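Whitcombe stone quarry cleared to reopen after two-year closure

May 4, 2021

The county has approved a plan to reopen the Whitcombe quarry, which has been shut since its former operator gave up the lease. Wusden Stone will run the site under a new 30-year permit and expects to start cutting in the fall.

The quarry sits four miles outside Hoston and once supplied stone for floors, counters and building fronts across the region. Wusden says it will hire 100 people in the first year, most of them from Hoston and nearby towns. Jobs will include saw operators, truck drivers and office staff.

The permit limits truck traffic to 196 trips a week and bans hauling before 7 a.m. Trucks must use the bypass and stay off Main Street, where residents complained for years about dust and noise.

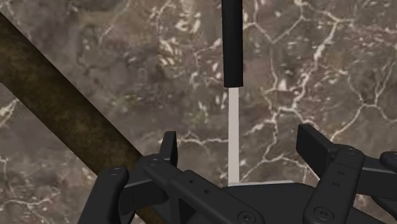

When will the first stone leave the site? Wusden plans to begin shipping in October, once the pumps have cleared water from the lower pit and the state has inspected the access road.

The county received over 360 written comments on the plan after it was posted in February. Many came from homeowners along Jeltance Creek, who asked for stronger rules on runoff. The final permit calls for two settling ponds and monthly water tests, with results posted on the county website.

Wusden had asked for permission to cut on Saturdays. The county turned that down but said the company could apply again after the first full year of work.

Blasting will not be allowed. Stone will be cut from the quarry wall with wire saws and moved by loader to a covered yard near the gate – a change from the earlier plan, which would have put the yard on the creek side of the property.

The company must also set aside money to restore the land when the permit ends. The county will review that amount every five years.

Road work at the quarry entrance is due to begin next month. Drivers should expect one lane to be closed during the day for two weeks, with flaggers directing traffic. The full permit is available at the county clerk's office in Hoston.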